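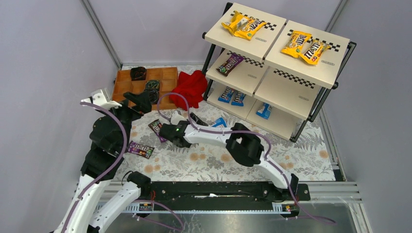 Figure 2. Candy on a tiered display shelf, with a flowered table covering.

3.2 What people grab at the counter

I went into the Dalldale survey pretty sure that price would explain most impulse buys, and I was wrong. We talked to 185 shoppers at 6 corner stores, 4 of them in Farelness, and hardly anyone could tell me what their candy had cost. What they did remember was the color of the bag – and whether it sat near hand height. Shelves like the one in Figure 2 came up a lot in my notes. The Priltard stores were messier, and I'd treat those answers with some care, as many were collected during the after-school rush in March. Section 3.3 looks at the receipts.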